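Wastetti food waste collection: your questions

What is Wastetti?
A weekly round that takes the food scraps from your kitchen and turns them into compost. We cover the Emden estate and the streets on the Kedine side of the canal. If your road floods every November, you are probably one of ours.

How do I join?
Fill in the form at the counter in Dobos, the hardware shop by the bridge. You will get a brown caddy, a roll of liners and a leaflet that says much the same as this page, with more exclamation marks.

What does it cost?
£3 a month. The first month is free, as is leaving.

What can go in?
Peelings, cores, stale bread, tea leaves, coffee grounds, eggshells, cooked leftovers, cheese you had hopes for. Meat and fish are fine, bones included, up to the size of a chicken. We were once sent most of a lamb. Please don't.

What can't?
Plastic, glass, cat litter, nappies, cooking oil by the bottle and anything still in its packet. A yoghurt in its pot is a pot with yoghurt in it, and we will leave it on your wall.

Are tea bags all right?
Some are and some have plastic in them. If the box doesn't say, tear the bag and tip out the leaves. Yes, every one. We know.

Do I have to use the caddy in the kitchen?
No. The caddy is for the doorstep. Indoors you can collect scraps in whatever you like, and plenty of our members prefer an ordinary mixing bowl by the chopping board, emptied after supper. Stainless steel is a good choice as it doesn't hold on to the smell of onions the way plastic does. 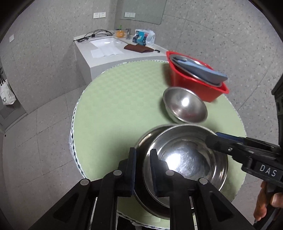 Page last changed: January 2020

Will it smell?
A bit, in summer, if you let it. Wrap fish in newspaper, keep the lid locked and rinse the caddy when the liner goes out. A spoonful of bicarbonate of soda in the bottom helps. Scented sprays give you the smell of fish and lavender.

What about foxes?
Pull the handle forward until it clicks. A fox can't open a locked caddy, though it may carry one off to think about it. If yours has vanished, try next door's hedge before you ring us.

My liner split. Can I use a carrier bag?
No. Use newspaper, or nothing at all and a hose. New liners are at Dobos in rolls of 20.

You missed my caddy.
Was it out by seven? If so, sorry, and leave a message with your house number. Most people remember to leave the message and forget the house number.

How much have you collected?
Our last full year came to 1,883 caddies, from just over 100 households. The total leaves out the ones that turned out to be full of gravel.

Can I have some compost back?
Yes, one sack per household each spring, from the yard behind Emden Road. Bring your own sack and a shovel if you have one. It is good for roses and beans, too rich for carrots.

Who do I complain to?
Miklós Fülöp, who drives the van and answers the phone, though never both together. Written complaints can be left at Dobos. Please don't put them in the caddy.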